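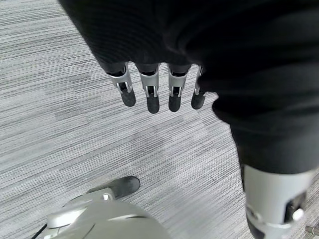 Hand and sleeved arm over the carpet, fingers down. Gripper part at lower left.

8/6/26 — Workshop notebook, Judetti site, Traritz handling line

Sleeve and fingers inspected before the start of work. The black fabric is to be kept clear of the silver knuckle brackets; staff are asked to check the folds at the bend as well as the hem. Finger pads to be wiped at 300 cycles and replaced at 2,000. The present set stands at 545.

The Rajan procedure issued in March still describes packing by hand and assigns two persons to each bench. It no longer reflects the work. One operator now attends the arm and the other has moved to checking and returns. Both posts remain on the same grade, and the question of grading for the attending role has been referred to the Judetti office. No reply received.

Operators report less lifting and more standing still. Several have asked for a stool at the attending position — request supported, height to be agreed with the safety adviser. It was also noted that conversation across the benches has largely ceased now that the posts are farther apart. The rota will alternate the two posts at the midday break, beginning with the next batch of 200.

Stoppages are to be written in this book and also entered in Privis. Entries in Privis alone do not record what the operator did to clear the fault, and the late shift has been relying on word of mouth.

Outstanding: revised Rajan text, sections 2 and 5. Spare pads, one set. Cable routing at floor level to be reviewed. Training record for the late shift not yet signed.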